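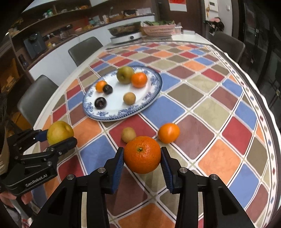

Getting a bill in front of the Plolthorpe legislature starts with one page of plain writing. State the problem, then the fix, and stop. If a neighbor can't follow it across a dining table with a mandarin and a pear on it, a legislator won't either. Keep it under 75 lines – staffers do skim.

Step 1. Find a sponsor
You need 2, one from each chamber. Drirarau district residents should call in January, when the phones still get answered.

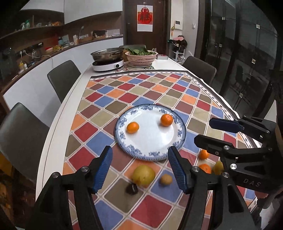

Step 2. File and wait
Submit Form 13 to the Kermani Building clerk. Then practice patience, a skill the clerk will help you develop.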